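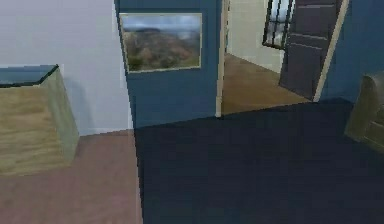

Can a home robot do real chores yet, or should I keep my money?

Posted by gristik_fan, October 16, 2019

Okay so I have been going back and forth on this for weeks and figured I'd ask here before I do something dumb. My sister sent me a link to a thing called the Stuvine, a wheeled base with one arm on it. The sales page says it "helps around the house," and that could mean anything. I already own a Gristik vacuum that does a decent job on the hard floor, gets halfway across the rug, and then eats the fringe. So I'm not starting from zero, but I'm not exactly a believer either!

What I want is boring stuff. Pick up socks. Open a door that got pushed shut and go into the next room. Wipe down the top of a cabinet. I have bad knees and bending is the part I'd gladly hand over. My place has two kinds of floor with a rug in between, and a doorway that's narrower than I'd like (old house). Is anybody running one of these arm robots at home and getting real work out of it? Also I have a small wood shop in the garage, so if it could sort screws or sweep up out there I'd be thrilled, but I'll settle for socks.

dustpan_diaries

No. Save your money. Vacuum, dishwasher, done.

benchdog_in_the_garage

I'll try to be a little more useful than the reply above me, although I can't say it's wrong.

I've worked 7 years in a shop that makes cabinet parts, and we have two arms on the line, both from Mac Carthaigh. They are great. They pick up a panel, put it in the press, take it out, and stack it, and they'll do that all night long. But look at what we did to make that happen. Every panel shows up in the same place, facing the same way. The floor is bolted and marked. If somebody leaves a coffee cup on the infeed table, the whole thing stops and beeps at us until one of us walks over. That's the deal with shop-floor machines right now, you bend the job to fit the robot. You can't really do that with socks.

For your garage I'd skip the robot and get a magnetic tray and a wide push broom. I know that's no fun. Sorting screws is a job a machine can do, sure, but the kind that does it well is a vibrating bowl with a chute on it, it costs more than my truck, and it wants one kind of screw at a time.

One thing I would do before you spend anything is measure your doorway and then measure the rug pile. Small wheels hate an edge. My own vacuum is a Pravside and it gets stuck on a transition strip you'd trip over only if you were really trying.

threshold_hopper

I mess around with simulated robots as a hobby (free software, old desktop, very patient spouse), so take this as a view from the other side of the fence.

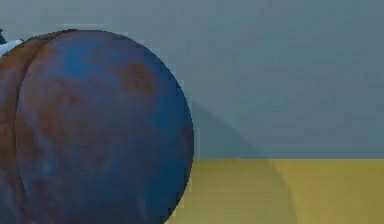 Picking things up is harder than driving around, by a lot. Driving is close to solved if your floor is tidy. Grabbing means the arm has to know where the thing is, where its own hand is, and how hard to squeeze, all at once, and the hand has a habit of getting in its own way. When the gripper is up close it can fill half of what you see, like that big blue rusty-looking lobe does, and it throws a fat shadow over the yellow surface on top of that. Now imagine there's a dark sock under there somewhere. You and I would just feel around for it. Most of the cheap arms can't feel much of anything.

Doors are their own headache. A door that's already standing open is fine, you plan a path and roll through. A closed one with a round knob means grip, twist, pull, and back up all together without running over your own base. I spent most of last November on that one problem in simulation and got it working maybe two times out of 5, and that was with a door that never sticks and a floor that's perfectly flat. Real doors swell up in the summer.

If you really want to try something, look for a place that rents or has a return window, and test it on your worst chore. Socks on the rug, lights low, door half shut. If it can do that on a bad day, then buy it, and please come back and tell us, I'd love to be wrong about this! Until then a reacher grabber from the drugstore will save your knees. I keep one behind the couch and use it more than I'd like to admit.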